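# Juntunen PG-2 parallel gripper

*Bench loan item. Tried against the Gametti soft three-finger and the old vacuum cup.*

The PG-2 is a two-jaw electric gripper with a stroke of 40 mm and a firm belief that everything in the world is a box. Give it a box and it is a delight. Give it a bag of cable ties and it will hold the bag by one corner, at arm's length, like somebody dealing with a dead mouse.

We have had it on the small arm at Dranley since the autumn and it is now the gripper we hand out first. Borrow it if your parts are square, dry and under 500 g. If they are none of those, read on anyway, as the alternatives have their own opinions.

## What you get

- Gripper body with the adaptor plate already fitted (please leave it fitted)
- Flat aluminium jaws, one pair
- Rubber-faced jaws, one pair, slightly chewed
- 5 m cable, which sounds generous until you route it properly
- Controller box and its power supply
- The printed manual, translated by someone in a hurry

## How it compares

| | Juntunen PG-2 | Gametti soft | Vacuum cup |
|---|---|---|---|
| Small cartons | Very good | Good, slow | Good on a flat lid |
| Cartons packed tight in a case | Needs thin jaws | No | Best of the lot |
| Bags and pouches | Poor | Very good | Comical |
| Noise | A click | A sigh | Everyone will know |
| Set-up time | Short | Long | Short, then leaks |

The Gametti is the one visitors want to see. It closes round things in a kindly way and has not yet crushed anything we cared about. It is also wider than it looks in the brochure, and inside a case it spends most of its time stroking the walls. The vacuum cup belongs to an older generation and behaves accordingly. It will lift a carton straight up out of a full row, provided the top is smooth and you have remembered the filter.

## Picking from an open case

Most people who ask for the PG-2 want to unload cartons from a bigger carton, so we use that as the standard trial. The jaws have to go down between the carton and whatever is next to it. With the flat pair there is enough room if the row has been nudged off the wall; with the rubber pair there isn't, and the arm will stop and sulk.

Start with the case part-emptied. A full one teaches you about jaw thickness and very little else.

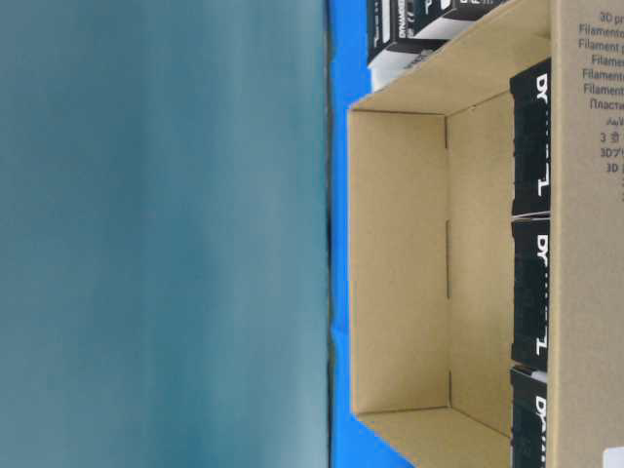 **Groltstead Automation Workshop: Handling and Grippers Team**

Filament cartons in their shipping case make a decent test load. The black ones are a trial for the camera as well as the jaws: in a row, end to end, the join between two of them can be a single pale line, and our first vision settings cheerfully reported one very long box. Turning up the exposure helped. So did lowering our expectations of the depth map.

The lettering is large and white, which gives the matcher something to hold on to, although it runs sideways along the box and you should teach it that way round. Do not teach from the printing on the case itself. One of us did, and the arm made a determined attempt to pick up the word "Filamento".

## Before you book

Check your part fits the stroke with clearance on both sides. Bring three or more of the actual item, as drawings are always square and cartons seldom are. If you need fingers made, send the sketch with the booking form and allow a fortnight.

The thin jaws are on order and should be on the shelf by April. Until then the flat pair can be shimmed, and the shims live in the controller lid. They are counted.

*Page last changed February 24, 2020.*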